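Storkon – Liesmich zur Demo

Willkommen bei Storkon! Storkon ist ein 2D-Action-Plattformer mit acht Stages, drei Waffen und einer Bestenliste, die euch hoffentlich ein paar Abende kostet. Die Demo enthält die ersten drei Stages komplett, mit allen Abzweigungen, allen Geheimräumen und dem ersten großen Boss. Wir haben uns riesig auf diesen Moment gefreut und sind sehr gespannt, was ihr mit dem Spiel anstellt.

Bitte lest zumindest die Abschnitte zur Steuerung und zu den bekannten Fehlern, bevor ihr loslegt. Der Rest ist für alle, die gern in Ordnern wühlen (wir auch!).

Was in dem Paket steckt

storkon_demo – das Spiel selbst
replays – mitgelieferte Läufe, dazu landen hier eure eigenen
stages – die Stage-Dateien als lesbarer Text
texturen – Oberflächen für Hintergründe und Menüs
musik – drei Stücke im OGG-Format
lizenz.txt – wer was womit darf

Installation

Archiv entpacken, storkon_demo starten, fertig. Es gibt keinen Installer und keinen Launcher. Unter Linux müsst ihr die Datei eventuell erst ausführbar machen. Spielstände liegen im selben Ordner wie das Spiel. Wer eine ältere Testversion hat, löscht bitte vorher die Datei save.dat, das Format hat sich im Dezember geändert und alte Stände werden nicht mehr gelesen.

Steuerung

Springen: A oder Leertaste
Angriff: X oder J
Ausweichrolle: B oder K
Waffe wechseln: Schultertasten oder Q und E
Neustart der Stage: Start gedrückt halten, oder R

Alle Tasten lassen sich im Menü umlegen. Der schnelle Neustart ist uns besonders wichtig, denn wer auf Rang spielt, drückt ihn ständig. Er lädt nichts nach, ihr steht sofort wieder am Anfang und könnt loslaufen, noch während die Musik neu einsetzt.

Die Figuren

Ihr spielt Imine, eine Turmspringerin mit Kettensichel, die im Zweifel lieber über die Gegner springt als gegen sie zu kämpfen. Begleitet wird sie von Lu, einem kleinen Glockengeist, der Treffer mitzählt und bei langen Ketten zu läuten anfängt. Wenn Lu läutet, verdoppeln sich die Punkte bis zum nächsten Gegentreffer. Achtet auf das Geräusch! Man hört sehr viel früher, dass man gut unterwegs ist, als man es an der Punktzahl ablesen könnte.

Wie der Rang berechnet wird

Am Ende jeder Stage gibt es eine Note von D bis S. In die Wertung gehen die Zeit, die längste Trefferkette und die erlittenen Treffer ein. Einsammeln zählt nicht mit, ihr dürft also an allem vorbeirennen, was glitzert. Für ein S braucht ihr in der ersten Stage eine Kette von mindestens 200 Punkten und dürft höchstens einmal getroffen werden. Das klingt streng, aber die Strecke ist kurz, und nach ein paar Anläufen kennt man jeden Gegner beim Vornamen.

Die genauen Formeln stehen ganz oben in jeder Stage-Datei. Wenn ihr eine andere Gewichtung ausprobieren wollt, ändert einfach die Werte und startet das Spiel neu. Geänderte Stages werden in der Bestenliste getrennt geführt.

Replays

Jeder beendete Lauf wird als Replay gespeichert. Im Ordner liegen schon 1.866 Läufe aus unserer internen Testphase, und die sind eine echte Fundgrube! Gespeichert werden nur die Eingaben pro Bild, deshalb sind die Dateien winzig. Jede Datei hat einen Kopf mit folgenden Feldern:

stage – Nummer der Stage
waffe – Startwaffe
rang – erreichte Note
bilder – Länge des Laufs in Einzelbildern
treffer – erlittene Treffer
version – Spielversion, mit der aufgenommen wurde

Danach folgt eine Zeile pro Bild mit den gedrückten Tasten. Wer Statistik mag, kann damit wunderbar Heatmaps bauen oder herausfinden, an welcher Stelle die meisten Leute in die Grube fallen. (Zweite Stage, hinter dem Aufzug. Wir wissen es und lassen es so.) Namen oder Gerätedaten stehen nicht in den Dateien.

Bitte beachtet, dass Replays aus anderen Spielversionen auseinanderlaufen können. Das Spiel warnt euch dann vor dem Abspielen.

Texturen

Im Ordner texturen liegt alles, was in Menüs und Hintergründen vorkommt, darunter auch Holz mit warmem, orangebraunem Ton und feiner Längsmaserung. Nehmt euch die Sachen gern für eigene Stages, dafür sind sie da. Eigene Texturen legt ihr in einen Unterordner mit beliebigem Namen und verweist in der Stage-Datei darauf. Zweierpotenzen bei der Kantenlänge sind Pflicht, alles andere lehnt der Lader ab.

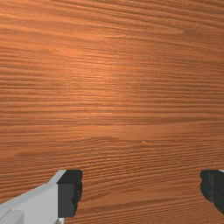 Eigene Stages bauen

Kopiert eine der vorhandenen Stage-Dateien, gebt ihr einen neuen Namen und legt los. Jedes Zeichen steht für ein Feld, die Legende findet ihr am Dateianfang. Der Editor Tradow, mit dem wir selbst arbeiten, ist noch nicht dabei. Er stürzt beim Rückgängigmachen ab und kennt bisher nur Tastenkürzel, die sich Gonçalo ausgedacht hat. Sobald er halbwegs zahm ist, kommt er ins Paket!

Ein Tipp: Baut zuerst den Weg für den schnellsten Lauf und setzt die Gegner danach. So sind auch unsere Stages entstanden, und man merkt schon nach einer halben Stunde, ob ein Abschnitt Spaß macht.

Bekannte Fehler

Die Ausweichrolle durch halb geöffnete Tore kann Imine in der Wand festsetzen. Neustart hilft.
Beim Wechsel zwischen Vollbild und Fenster flackert das Menü kurz.
Lu läutet gelegentlich weiter, obwohl die Kette gerissen ist. Punkte gibt es dafür keine.
Auf manchen Controllern sind A und B vertauscht, bitte im Menü umlegen.
Der Boss der dritten Stage bleibt sehr selten oben an der Decke hängen. Wer das aufgenommen hat: unbedingt das Replay schicken!

Was noch kommt

Die übrigen Stages sind spielbar, aber noch nicht hübsch. Als Nächstes stehen ein Übungsmodus für einzelne Abschnitte, Geisterläufe gegen die eigene Bestzeit und eine spanische Übersetzung an. Einen Preis und einen Termin für die Vollversion haben wir noch nicht.

Lizenz und Mitwirkende

Stage-Dateien, Replays und Texturen stehen unter CC BY 4.0. Musik und Figuren bleiben bei uns, dürfen in Videos und Streams aber ohne Nachfrage vorkommen.

Code und Stages: Gonçalo Macedo
Grafik, Musik und Lus Geläut: Flor Villca

Rückmeldungen bitte als Textdatei in den Ordner post auf unserer Projektseite legen, am besten mit Replay und Versionsnummer. Wir lesen alles, meistens abends nach 20 Uhr.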